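Girkis workshop arm to be rehearsed on screen before it swings a real hammer

11 August 2022

Members of the Girkis shared workshop have moved their tool-handling project into simulation and will keep it there until the arm can pick up a small hammer and bring its head to a marked spot on a bench without supervision. The group gave an update on its project page, Cledow, which has been running since June.

The hardware side of the build is well advanced. A steel-framed bench has been bolted to the floor of the rear bay at Zundolano Yard, an emergency stop has been wired on each side of it, and a second-hand control cabinet has been stripped, cleaned and fitted with a new power supply. Spending to date stands at £3,569, of which £400 went on the cabinet and its cabling. The arm itself is on long loan and has not yet been powered up on the bench.

The task being rehearsed is simple to state. The arm must lower its gripper, close on the handle of a tool lying on the table, lift it, and place the head on a round target. Most of the difficulty is in the grip. A hammer held at the end of its handle carries its weight well away from the fingers, and it will rotate if the grip is weak or off centre. The simulator models this, within limits set by the friction values it is given.

The log on the project page records 312 attempts so far under the current settings. The commonest fault is a tool that turns in the fingers after lifting. The next is a grip that closes too high and misses the handle. The group has since lowered the closing height, slowed the approach and raised the number of physics steps for each control step. It has not yet changed the finger shape, although a grooved pad has been drawn up and may be printed before the autumn.

The simulated table is plain, with a wood pattern laid over it. Two viewpoints are rendered at each step, one looking across the table at the arm and one from close in at the gripper. The second is used to check finger position against the work, and is the harder of the two to read, as the wood pattern fills most of it.

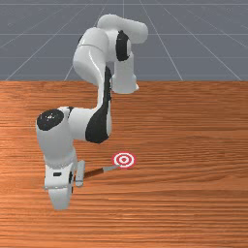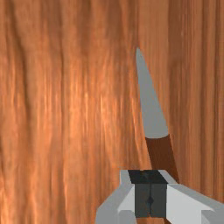 Simulated views from the Cledow project.

Transfer to the real bench will be done in stages. The arm will first run the full path with nothing in its fingers and at reduced speed. It will then handle a length of dowel, followed by the hammer. Striking is not part of the plan for this year, and the bench rules will not allow it until a guard has been fitted on the open side.

The settings files and the bench drawings can be downloaded from the project page. The software used to plan the arm's path, a small package called Salazar, was written by members and is included with them. The next bench session will be limited to 18 places, with eye protection supplied.

Comments (4)

benchdog: What friction value are you using for the handle? I found the default far too sticky. Everything looked fine on screen and then slid straight out on the real thing.

tallow_lane: Same question as above. I'd also vary the weight of the head by a few grams each run, otherwise you end up tuning for one hammer.

m3washer: Grooved pad gets my vote. Flat fingers on a round handle are asking for trouble.

oldreamer: Is the bench drawing in metric? The last one I downloaded was a mix of both.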